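Filed under: Work & Technology > Working Papers

4.2 What changed at the sorting benches

I spent most of May at the Zeritz site in Gustine, and I'll admit I went in expecting to write about speed. The people at the benches wanted to talk about their hands (and their chairs, and who gets the good stool, but that's section 5). Before the project, small-parts sorting was a job you picked up by standing next to someone who already knew it. Now part of the shift goes to recording: you hold a gripper in each hand, you do the task, and what you did becomes training material for the arms on the Harb line.

We logged 746 recordings across 83 shifts, and I sat in on as many as I could. What struck me first was how much slower skilled people got. Someone who can empty a drawer without looking suddenly has to think about where each fingertip would have been - and they don't love it! One sorter told me it was like writing with mittens on. Another said she'd never had to explain her job before, and she rather liked being the one who knew.

The parts organizer in Figure 4 is a good case, I think. Small drawers ask for a light pull, and a light pull is a hard thing to pass on with a trigger under your fingers. Several people came up with their own tricks, and those tricks spread around the benches long before they reached our written instructions. 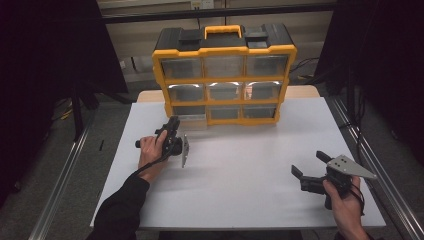
Figure 4. Two hand-held grippers at a white table with a nine-drawer parts organizer.

Pay was the sore spot. Recording time counted as regular hours, but the bonus was still tied to bins finished, so a careful recorder could lose money on a good day. Of the 234 comments we collected, 80 brought this up in one form or another. Management changed the bonus rule after our visit, and I haven't been back to see how it went down.

Last updated December 19, 2018

Comments (3)

benchside: The mittens line is dead on. My wrists knew about it by lunch.

Clusau reader: Did the newer hires mind the recording less than the old hands? I'd love to see that split out.

tmk_04: Good to see the bonus problem in print. We had the same fight at our place and it dragged on for months.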